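Ondden opens its sorting tables for the autumn
For immediate release, August

I've been wanting to write this one for months! Ondden, our little kitchen-sorting workshop in Vavholm, is opening its tables to everybody this autumn, and there are 300 places going. You don't need to be tidy. I'm certainly not, and I started the thing.

Each session lasts 90 minutes and it's all about the cutlery drawer. We put out see-through baskets along the back of the table, one kind of thing to each: chopsticks in one, a wooden spoon in another, and a spare for whatever turns up next. Then you get stuck in.
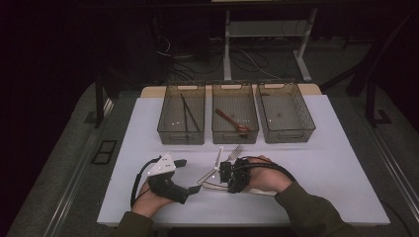

I'm often asked why we begin with the drawer and leave the big cupboards for later. Well, it's small, you open it every day and you can finish it before your tea goes cold (mine usually does anyway). People go home and do their own the same evening, and then they write to tell me about the four potato peelers they found at the back.

Our friends at Ekwueme are lending us the room, and Gromedness is looking after bookings, so please ring them and not me, as I lose bits of paper. Groups are kept to 10 so there's elbow room for everyone.

We do forks and knives in the second half, along with the wooden spoons that never seem to fit anywhere. My own rule is that wood and metal live apart, though I've had some lively arguments about that over the biscuits!

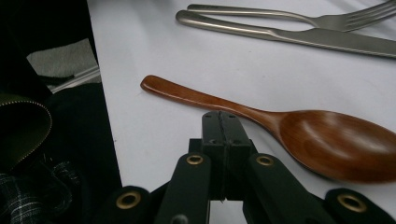
Do I need to bring my own cutlery?
Everything you need is on the table when you arrive, but bring a handful from home if you'd like a second opinion on it.

Booking opens at 9 in the morning on the first of the month, through Gromedness. Tea is included, and the biscuits are too.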